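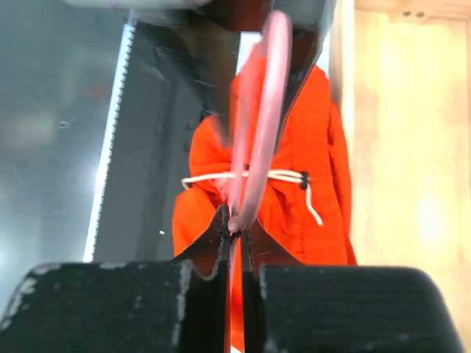

Two grippers, one stretchy loop

I have been putting off writing this up because the build kept changing. It has now stayed the same for long enough that I can describe it without having to correct myself the next day.

The setup is a pair of small arms bolted to a bench in the shared workshop on Betmont. Each arm has a two-finger gripper and a small camera at the wrist. I bought the servos used, printed most of the brackets, and cut the base plates on the shop's Cutora router. The control code is mine, apart from the camera part, which Brijesh Nishad wrote and which is better than the rest of it.

The job I picked was bundles. You have a piece of folded cloth with a cord around it, and the arms have to handle a stretchy loop in front of it, one gripper holding each end. I picked it because it needs both arms at the same time. Everything I had done before was really one arm working while the other one waited.

What went wrong first

The arms fought each other. With a stiff object you find out right away, as a servo stalls and the current jumps. With a stretchy loop the error goes into the rubber and you don't see it until one end slips out. I spent most of September on this.

The fix was to stop giving both arms a position. Now the first arm holds its position and the second one follows a distance from it, with a limit on how hard it can pull. If it reaches the limit it stops and waits for me. The loop still goes thin on one side when the grippers aren't lined up, but it stays in the fingers.

Fingertips

The fingertips are on their third version. The first ones were flat and wide and could not get at anything lying close to cloth. They picked up a fold of fabric every time. The current ones taper down to a blunt tip, and they close on the loop with a small bit of it poking through. I tried a sharper tip and went back, as it let the loop roll.

The coating on the gripper blocks has not held up. It has chipped at the corner and worn in a streak down the inside edge of the left one. I used a spray from Mertens that was left on the shelf in the finishing room. I will probably leave it alone until I have another reason to take the grippers apart.

The camera

It is focused past the gripper, on the work. The blocks come out soft and the cloth comes out sharp, which suits me. The other arm blurs when it comes in close. Brijesh wants a faster shutter and more light over the bench. I want to try the light first – there is already a bad glare off the dark surface on the left, and I would like to know how much worse it gets.

Numbers

I have logged 2,925 tries so far. The first 2,000 were with the old fingertips, so I keep them in a separate folder and don't compare the two. A session is usually 60 tries, and after that I want to go home.

Next

The cord is the next job. It has a little fastener on it with a loose end hanging down, and I want one arm to hold the fastener while the other pulls the end. I have a Kernari force sensor in a drawer that may fit behind the fingers if I make the bracket 2 mm thinner. I will print that this week and post the file if it doesn't crack.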